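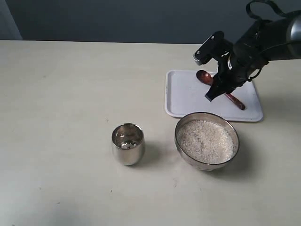 Photo: Urmas Luik

Endmont server forum > Mods and loaders > Crash on world load after adding Ilix

4 min read

burus_tin
Running a modded Minecraft server for a small group, Forge, dedicated box under Linux. Added Ilix to the mods folder last night. The server reaches "Preparing spawn area", sits at 2 per cent and then stops with a registry mismatch. The log lists 3,323 block IDs on the world side and 2,672 on the loader side. Clients without Ilix get kicked at the handshake, as expected. Clients with it time out.

Already tried: deleting the config folder, re-downloading the jar, more heap. No change. World backup is from before the install.

kquansah
Which Forge build, and which Ilix jar? There are separate files for client and server and the names are nearly identical. Post the first 200 lines of the log, not the crash report. The crash report only gives you the last thing that fell over.

burus_tin
Log is up on the paste site, link in my profile. Forge is the recommended build for that game version. Jar is the universal one.

thao_tu
Your IDs don't match because something was removed, Ilix is a side issue. It adds a few dozen blocks at most. A gap that size means a large content mod failed to load before the registry was frozen. Look for "missing mandatory dependency" near the top of the log.

kquansah
Agree on the gap, disagree that Ilix is a side issue. It ships its own copy of the Rweyemamu library inside the jar. If another mod in the folder needs a later copy, the loader can pick the wrong one and everything depending on it gets skipped. Same symptom.

thao_tu
The loader picks the highest version. It has done that for a long time.

kquansah
Only if the bundled copy declares its version properly. The one in Ilix doesn't. Open the jar with any archive program and read the manifest. The version field is blank.

thao_tu
Checked. Blank, yes. I'd still want to see the log line before blaming it.

burus_tin
Line 141: "Rweyemamu: version unspecified, using embedded". Then eleven mods skipped, including the big machinery one.

thao_tu
Fair enough, that's it.

kquansah
Procedure:

Stop the server. Make sure the process has ended and the session lock is released.
Restore the world from the backup. Do not reuse the one that tried to load, even if it looks intact.
Put the standalone Rweyemamu jar in mods, same game version as your Forge.
Open the Ilix jar and delete the embedded library folder, along with its entry in the dependency list.
Start with Ilix out of the folder first. Check the registry count.
Stop, add the edited Ilix, start again.

Every client needs the same edited jar.

tri.au
Editing the jar is poor practice. The signature check will complain and you'll be doing it again at every update. The Ilix author put up a slim build in October with no embedded library. Use that.

kquansah
The slim build is for the next game version up. It won't load on his.

tri.au
There are two slim builds. The older one is at the bottom of the files page, under "archived". I've been running it without trouble.

kquansah
Didn't know about that one. Use the archived slim build and skip step four. The rest stands.

hua_thinh
If you're on a panel host, check it isn't restoring its own copy of the mods folder on restart. Mine did. Behaviour was the same until I turned off file sync.

burus_tin
No panel here, just a systemd unit. Restored the backup, standalone library in, started without Ilix: 3,323 on both sides. With the archived slim build it starts clean and clients connect. One of them had to clear the old jar out of a subfolder, the loader was reading both.

thao_tu
Forge reads the version-numbered subfolder as well as mods on the older builds. Worth checking on the server too.

burus_tin
Nothing in there on the server. Marking as solved.

hua_thinh
Does the slim build keep the ore generation settings from the full one? Mine are customised and I'd prefer not to retype them.

tri.au
Same config file name and same keys. Copy it across before the first start, otherwise it writes the defaults.

14 comments
2 shares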